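Waltraud Albers bought her 1971 station wagon from a neighbor in Grutstead who wanted the garage space back. It had the straight six, a three-speed on the column and no radio. She has owned it ever since and has driven it to work for most of that time.

"People walk past it at shows to get to the coupes," she says. "Then they come back, because their parents had one."

The wagon was never a performance car. The six was the standard engine, and she has left it in. It does have the optional rear-facing third seat, and the vinyl on it is original. The front bench was redone by Malsha Weerakoon, who runs a trim shop in Heltside and matched the green from a piece cut out from under the seat frame.

The engine came out once, for a rear main seal. While it was on the stand she had the head rebuilt and replaced the timing set. The block was still on its standard bore, so it got new rings and went back in. The odometer showed 286 miles when she finished. It only has five digits, and she knows it has been around at least once.

"I wrote the real number down somewhere," she says. "I'd have to look."

Rust was the bigger job. The tailgate had gone along the bottom, and so had the spare tire well. Nobody makes the tailgate skin for that body. Albers spent almost 20 months looking for a good one and finally got it from Leonie Ruppert, who was parting out a two-door wagon and a sedan behind her house.

"Leonie wanted 123 dollars for it. I don't know where the three came from. I paid it."

Ruppert also sold her the window regulator and a bag of trim clips. The power rear window works now, though it's slow in cold weather and she helps it along by hand.
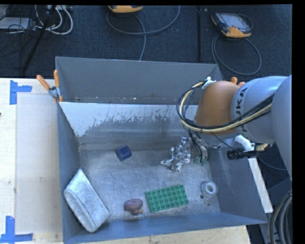 The brakes are still drums all around. She has thought about putting discs on the front and has priced a kit, but it would mean different wheels, and she likes the steel ones with the small hubcaps. "You leave more room," she says. "I drive it like it weighs what it weighs."

She gets 17 miles to the gallon on the highway if she stays under sixty. The column shift needs its bushings replaced again – second gear hangs up when the car is warm – and she plans to do that in April, along with the heater core. After that she wants to take it over to Meinecke for the wagon meet, with the third seat up and her two nieces in it.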